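Kikari G2 gripper review: fine hardware, thin case for the price
Aug 10, 2021

Kikari says the G2 will handle "anything that fits between the fingers." I have heard that line before, from Lurgate among others, so I ran the thing for 49 days before writing a word.

Start with the money. The G2 lists at $2,000. The Lurgate two-finger unit I have been using since November cost $1,000 and is still bolted together the way it came. To earn double, the Kikari needs to do something the Lurgate can't, and the sales sheet is vague on what that would be.

Setup went better than I expected. The mounting plate lined up with my wrist flange, the cable was long enough, and the Govero controller found the gripper on the second try. The manual is poor. Two pages on force limits contradict each other, and the setting they agree on was too strong for anything soft. I ended up finding my own numbers with a foam block and a lot of patience.

Most of my testing is pick and place with toy food and plates. It's cheap stuff, the shapes are awkward, and a gripper that squeezes too hard shows it quickly. The Kikari was good with rounded pieces taken from above. It held them level and they stayed put while the arm moved at normal speed. At full speed I lost a few, mostly the smooth ones. The Lurgate loses those too, so call that a draw.

Thin items are another story. Lifting a plate by the rim took more tries than it should — the fingertips are thick, and they bump the table before they get under anything. Kikari sells slimmer tips as an add-on. I didn't buy them. At this price they should be in the box.

The position feedback is where the extra money seems to have gone. It's cleaner than the Lurgate's, and if you log every grasp you will care. I also borrowed a Wunderlich gripper for a weekend and its feedback was about as good, though it was slower to close and a lot louder.

Would I buy the G2 again? With the slim tips included, maybe. As sold, I'd keep the Lurgate and spend the difference on a better camera. Kikari has promised a firmware update that fixes the force settings, and I'll believe it when it installs. Until then the score stays at three out of five. The Lurgate goes back on the arm next week, and I'll rerun the plate test with the same force numbers on both.

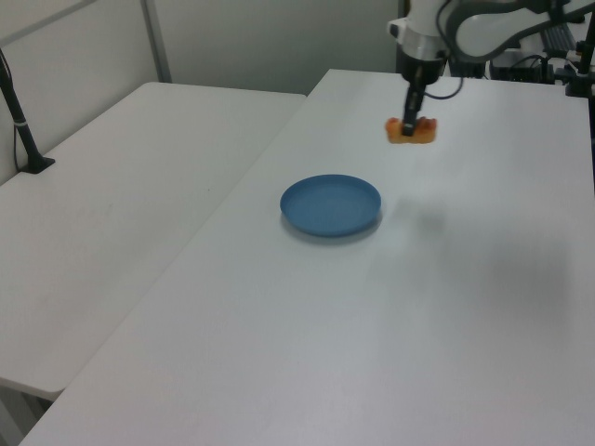
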